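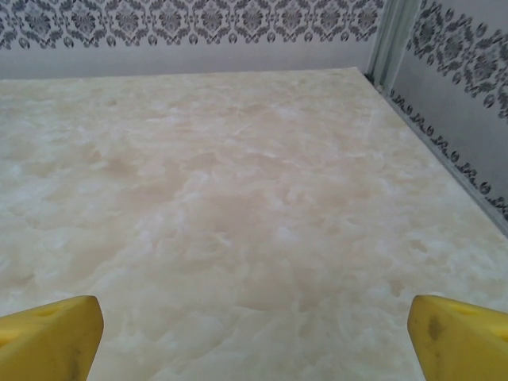 Abrehet says I'm grinding too coarse and that I've been grinding too coarse since September, and could I please stop blaming the beans. She put it more nicely than that, in a long voice message with a lot of laughing in it, but that was the gist. Her other point was that a hand grinder is supposed to be a bit of work and if my arm isn't complaining I've probably got it set for cold brew.

So that was breakfast. I had the Jurnent out (the little one, with the crank that folds down) and a fresh bag of the Negash, and I decided I'd settle it once and for all, which is a silly thing to decide before you've had any coffee. I started at 20 clicks, where it's been sitting for months. Brewed it in the small pot, the same way as ever. Thin, kind of sour at the front and then nothing. I drank it anyway.

Then I went down two clicks at a time. This gets old fast! At 16 I thought okay, there's something. At 14 it tasted like the coffee I remember from Abrehet's place, sort of raisiny and thick, and I stood there by the sink feeling very pleased and also very annoyed that she was right from a voice message. I tried 12 as well just to be thorough and it was like licking a pencil. So 14. I've written it on a bit of tape on the lid.

What I can't work out is why 20 tasted fine in the spring. I'm sure it did. Maybe the burrs have worn, or I put it back together wrong after that big clean when I lost the tiny washer and found it in my slipper. Abrehet thinks I just got used to better coffee at her house and spoiled myself. Could be that.

She's also trying to get me to go electric. She has the Bumel, the tall one, and she loves it like a pet. Hers does a pot's worth while she's finding her glasses. I looked it up after lunch and it's on sale, 38 dollars off, but that still leaves a number I don't want to say out loud in December, with presents to buy and the car needing whatever the car needs. And it's loud. I've heard it through a closed door. My neighbor downstairs works nights and is already very patient about my shoes.

There's the Jirnel too, which is cheaper and smaller, but I read reviews for most of an hour and half of them are people saying it jams on light roasts. The other half say it's the best thing they ever bought. One person gave it one star for coming in the wrong shade of green. I closed the laptop and did the dishes.

Total cups today: five, if you count the pencil one. I did not finish the pencil one. It's nearly midnight and I'm wide awake, writing this with my socks on in bed and listening to the heat knock in the pipes. My right arm is sore from all that cranking -- she'll love that, I'm not telling her until Thursday.

Need to buy more filters. Also milk, and ask her what she does about the static, because the chaff goes everywhere and I found some in the butter.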